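Finally, the white chair page! I've been promising this one for ages. It's a plain plastic thing from the Kuvema range, it came flat in a box from Siu, and I paid 465 for it plus 6 for the bag of spare caps (never used them, but I do like a spare). I put a black sheet down before starting, and I'd do that every time now because white plastic shows up on it beautifully.

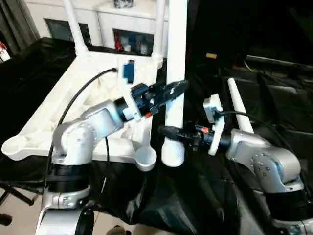
*Tubes, poles and the ribbed white base on the black cloth.*

I've always had a soft spot for a round-ended tube. Kukby make theirs with square ends and they've never looked right to me, though Chun-yin Tsang swears by them and owns a whole kitchen set. We've agreed to disagree!

Next one is a close-up: a long white rod sticking out from a pale panel that's a bit chipped and scuffed down its edge. Do look behind it too, there's a toy pig up on the cabinet beside a couple of trophies.
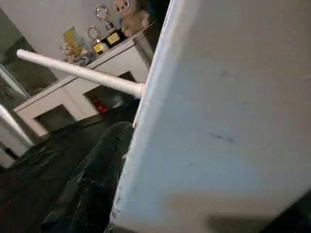
## On its side

Much easier to get at the legs with the chair tipped over, I find. There's one loose tube lying on the sheet in the next picture, and everything is a bit of a blur, but I love it anyway.

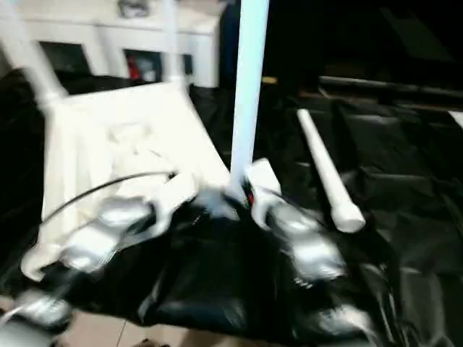 Nurkudum, 1 May 2026

Last picture, and my favourite of the lot. You get the whole seat with its shallow ribs (and its grey smudges, which I keep meaning to go at with a damp cloth and a drop of washing-up liquid), and the two back posts going up behind.
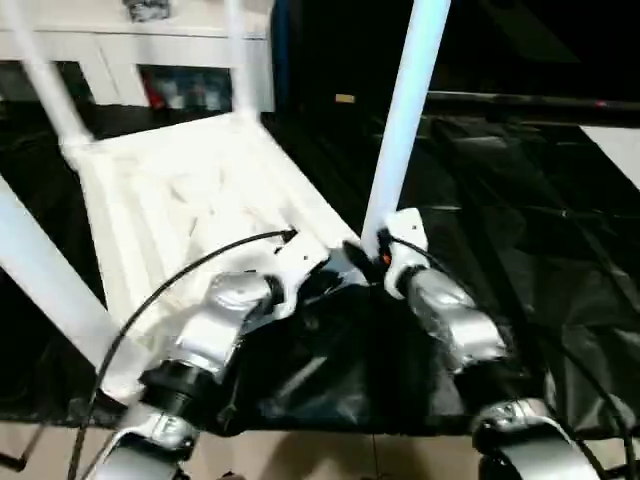

*Seat, legs and back posts, with the crumpled black plastic underneath.*

The matching stool is next, once I've cleared some space for it. If you've got the older version with the thicker legs, do send me a picture, I'd love to put it up alongside mine.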